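Risuline Resume and Cover Letter Folder Set

Shares 1694 Comments 13

The Risuline set is a printed and digital kit for putting together a resume, a cover letter and a reference sheet that match. It comes with letter-size resume paper, envelopes, a presentation folder and a card with a download code for the template files. It is made by Bramum and sold through this site and at the Etim counter.

Paper

The paper is a 32 lb cotton blend with a light tooth. It comes in white and ivory. The ivory is a warm shade, closer to cream than to gray, and a scan of it will show a tint unless the scanner is set to black and white. If you expect your resume to be scanned or copied at the other end, buy the white.

It runs through laser and inkjet printers. On inkjets, use the plain or matte paper setting. The photo setting puts down too much ink and small type will fill in. The watermark reads right side up when the sheet is facing you, so hold one sheet to a window before you load the tray.

Folder

The folder has two inside pockets and slits for a business card on the right pocket. It is dark blue, unprinted, and takes a standard label on the front. It holds a resume, a letter, references and a few work samples comfortably. A thick portfolio will bow the spine. Ask for the Burnano expanding folder if you need to carry more than that.

Template files

The download code gives you the files in DOCX and ODT. There are seven resume layouts:

Chronological, one page
Chronological, two pages
Skills first
Recent graduate
Trade and apprenticeship
Return to work
Career change

Each one has a cover letter and a reference sheet with the same heading, so your name and contact details line up across all the pages. The headings are ordinary text and not text boxes. Online application forms often drop whatever is inside a text box, and a resume with no phone number on it does not get a call back.

There are no columns in the body of any layout except Skills first, which has a two-column list near the top. Delete that table and type the skills on one line if you are uploading the file to a job portal.

The sample text was written by Titilayo Ezeani and edited by Ansel Begay. Replace all of it. We have heard from hiring offices that received letters with our sample employer still in the second paragraph.

Fonts

The files use fonts that come with most word processors. If a layout opens with odd spacing, select everything and choose a font you have at 11 point. The one-page layouts have a little slack at the bottom and will usually still fit.

What to put where

The cover letter template has room for three short paragraphs. Say which job you are applying for in the first one. The reference sheet has space for each person's name, title, phone number and how they know you. Do not send it unless the employer asks — bring it in the folder to the interview.

Reorders

Paper and envelopes can be bought separately under item 1948. Folders are sold in packs or singly. Shades can differ slightly between batches, so order enough paper for the whole job search if you want every sheet to match.

Returns

Unopened packs can be returned for a full refund. We cannot take back a set once the download code has been scratched off. If the code does not work, write to Olanrewaju Ibrahim at the support desk with a photo of the card and he will send you a new one.

Comments from buyers

"Used the trade layout. Took me an evening. The paper feels good but my printer would only take it one sheet at a time." — Decha Kamolrat

"Wish the folder came in black. Templates are fine, I moved education above work history and nothing broke." — Zainab Akinola
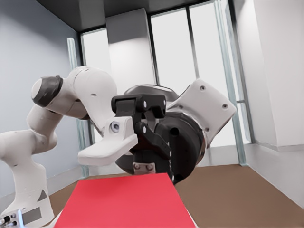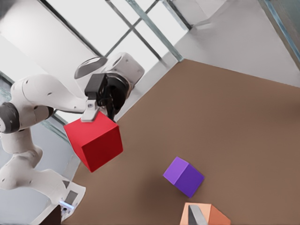 Page last changed: October

School and library orders

Career centers and libraries can order the set without the folder. The download card in these packs covers every computer at one address. Send a purchase order with the delivery address and the name of the person who will receive the code. Mixed boxes of white and ivory are fine, but please say how many packs of each — we ship all white if the order does not say.

This site uses cookies to remember your cart. By continuing to browse you accept our use of cookies. Accept Settings

Contact | Shipping | Returns | © Bramum. All rights reserved. | Back to top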